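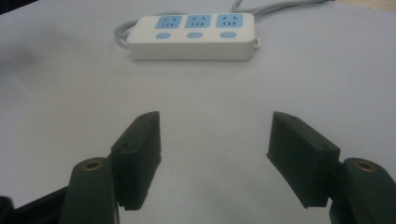 fernasia_wei: Individual switches are a gimmick, sorry. One more thing to break. I've had plain strips for years and if I want something off I pull the plug.

gromow: Well, pulling the plug is kind of what I'm trying to get away from! Let me finish my post, I hit submit too early (phone, sorry).

So I'm redoing my craft table and I want one strip on top of it, where I can reach it, for the glue gun, the lamp and whatever is charging. White with light-blue sockets, a little button under each one, gray cord. I like that I can see which button goes with what. My old one lived on the floor behind the table and I was crawling under there every single evening.

My questions are where you all put yours, and what you do with the extra cord. Mine is 6 feet long and the wall outlet is maybe a third of that away, so the rest of it just sits there in a heap.

Posted 22/02/2021

Xiuying Cao: I keep mine at the back left corner, turned at an angle. Straight along the edge looks neater but then I'm reaching over everything with my wrist bent funny. At an angle I can plug in with one hand and hold my work in the other. 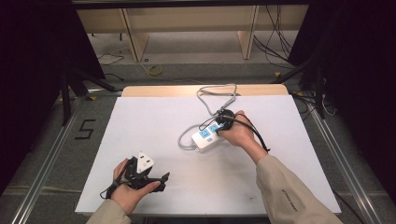 The other thing with an angle is that fat plugs have somewhere to go. If a cord comes out sideways, put that one in the end socket so it doesn't cover its neighbor. I had two chargers fighting over the middle for months before I thought of it.

nekstead70: Disagree about on top of the table. Screw it to the underside at the front edge. Frees up the whole surface and you never knock it with your elbow.

gromow: But then I can't see the buttons? That's the whole reason I like it lol

nekstead70: You learn them by feel in a week.

fernasia_wei: Or you turn off the lamp when you meant the glue gun. Ask me how I know — my sister has hers mounted like that and I sat in the dark at her place twice in one afternoon.

Xiuying Cao: Ha! I'm with gromow, on top where you can see it. For the cord, please don't wind it up tight and put a tie around it, especially with a glue gun or anything else that gets hot. Big lazy loops, off to the side, and leave them loose.
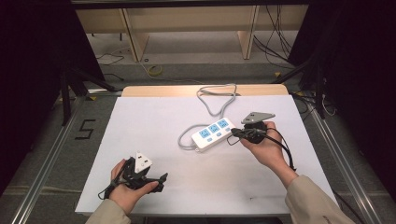

I also push plugs all the way in with the button off, then switch on. Might be fussy, but my mother drilled it into me. And hold the strip with your other hand if it slides on a smooth top. I put little rubber feet on mine in November and it stays put now.

gromow: Rubber feet, yes, adding that to the list. Mine skates all over the place.

nekstead70: Screws would fix that too, just saying.

fernasia_wei: Get a shorter cord and half this thread goes away. I've seen strips with 18 inch ones.

gromow: I already have this one and I'm keeping it! Going with the back corner, angled, loops on the left. Does anyone have a favorite kind of rubber feet, the stick-on ones or the ones with a screw?

Xiuying Cao: Stick-on. Wipe the bottom with rubbing alcohol first and let it dry.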